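## 7. Sorting and checking the rubber bands

The Nelberg bundling kit comes with a bag of bands that the packet calls "everlasting". Treat that with suspicion. Renata Wróbel went through a bag of 200 in February and threw out 20 before a single parcel had been tied.

1. Clear a patch of table. Bare wood is best – bands cling to cloth and you will miss the small cracks.
2. Tip out a few bands and spread them so that none overlap.
3. Let each one settle into its own shape. Don't flatten it with your thumb.
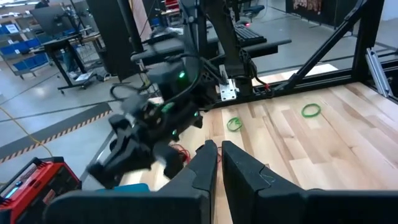

*Fig. 7: Two green bands laid out on the tabletop, one slightly twisted, one in a rounder ring.*

4. Untwist any band that has curled over itself. The Skerka leaflet says a twist is a sign of wear. I doubt it: new ones do it too.
5. Stretch each band gently to twice its length and look along the edge for pale lines or nicks.
6. Let go slowly. A band that stays long goes in the bin.

**Note:** The kit also includes a sachet of talc to "restore" old bands. Bogdan Kaczmarczyk tried it on 20 of them and could find no difference, except to his sleeves. Skip it if you like.

**Caution:** Keep your face well back when stretching. Do not double up a weak band to save it – you will have two weak loops where you had one.

Store the good bands in a lidded tin, away from sunlight and radiators.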